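The old computer, and a Sunday I won't get back

I have had the same desktop under the desk since long before we moved to Undmont, and for most of this spring it has been telling me, in its own way, that it would like some attention. It whirred. It sulked when I opened more than a couple of photo folders. So I made a large pot of tea, cleared the end of the table and took the side off the case. 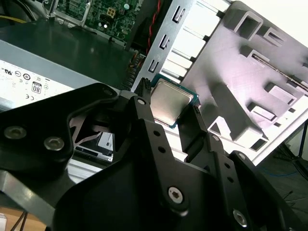
I should say that I am not a computer person. I can follow instructions if they are written kindly, and I had printed out a good set, all 27 pages of them (the library charges for printing now, so I did feel committed). My plan was to give everything a proper dusting, put fresh paste on the processor and swap it for a slightly better one of the same family, which I found secondhand from a little shop called Brikeo for less than a takeaway for two.

What always surprises me about a processor is how small it is. You pay all that money for the big box, with its fans and its lights and its great rattling sides, and the clever part is a little square with a silvery metal lid on top, not much to look at and very easy to lose on a patterned tablecloth. I put mine in a saucer. I moved the saucer four times, and each time I forgot where I had moved it to.

The dust was dreadful. I had a soft paintbrush and one of those rubber puffers for cleaning lenses, and between them they shifted enough grey fluff to stuff a small cushion. The cables took me longest of all. I like a cable that knows where it is going, and these had been pushed in any old how - by me, I'm afraid, the last time I was in there, which must have been a November because I remember doing it with a blanket over my knees.

The old paste had gone hard as icing and needed a good deal of gentle rubbing with a cotton pad. The new chip has a tiny triangle in one corner that has to line up with a tiny triangle on the socket, and the instructions mention this so often that I became quite nervous and checked it with a magnifying glass, then a torch, then both. It sat down with no pushing at all, and I breathed out for what felt like the first time since breakfast.

The guide said to allow 30 minutes. I started at 10 in the morning and put the last screw back in well after lunch, having found it in the biscuit tin.

It does start, I'm pleased to say, and it is a good deal quieter! The clock had gone back to the wrong year and I still have one short cable left over that I can't find a home for, so it is in the kitchen drawer with the birthday candles until I do.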